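I finished rereading the third Schmieder novel on Saturday, the one with the lighthouse keeper's ledger, and I liked it more than I did the first time. I was in college then and read it in two nights on a borrowed copy with the back cover missing. I mostly remembered the boat chase. The boat chase is nine pages long. I would have sworn it was a third of the book.

For anyone who hasn't come across them, the Schmieder books are a run of spy stories set in a made-up port called Drandard, somewhere on the Baltic. Schmieder himself is a customs inspector. He isn't brave and he doesn't carry a gun until the fourth book, and even then he leaves it in a coat. What he does is read paperwork. In each story there is a bill of lading or a tide table that doesn't add up, and he keeps at it until someone gets nervous.

The third book starts with a freighter, the Detel, that logs 2000 sacks of barley going out and 1010 sacks coming into the next port, with no complaint from the buyer. That's the whole hook. It takes Schmieder four chapters to find out the buyer has been dead since the winter. I had forgotten that completely, and it got me a second time.

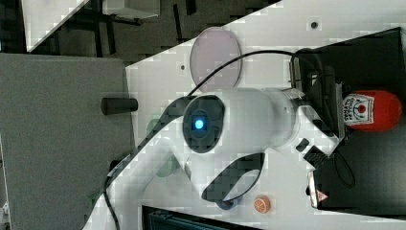
Wolfram Ackermann

What I noticed on this reading was how much of the book is weather. The fog comes in at chapter two and doesn't lift until the last chapter but one. People miss each other on the quay, a signal lamp gets misread, and the pilot boat goes out to the wrong ship. When I was younger I skimmed all of that to get to the talking. Now I think the fog does most of the plotting. The author worked it out carefully too. I drew the harbor on the back of an envelope while I read, and the distances hold up, except for one walk from the chapel to the grain store that can't be done in 15 minutes by a man with a bad knee.

The villain is weaker than I remembered. He explains himself twice, once to Schmieder and once to his sister, and the second time adds nothing. The sister is the better character. She has maybe five scenes and she lies in every one of them, and you don't find out until late which lie mattered. I wish she had come back in the later books.

I lent my spare copy to Dörte Heitmann in May and she disagrees with me about nearly all of this. She thinks the second book is the best one and that the third is slow until the inquest. She also thinks the ledger clue is a cheat, as the reader is shown the page but not the date on it. I went back and checked. The date is there, but it's in the conversation with the harbor clerk two chapters earlier - easy to miss, and I did miss it both times.

The fourth book, Fledix, is next. I have only read it once and my memory of it is poor. There's a train, and someone is pretending to be a piano tuner. I recall not caring for the ending, where Schmieder gets a promotion he doesn't want and takes it anyway. I may feel differently about that now.

My copy has very small print and the glue is going, so it will have to be read at the kitchen table with the good lamp. I'll write something when I'm through it. If anyone has the fifth in a readable edition and wants to trade, I have two of the second.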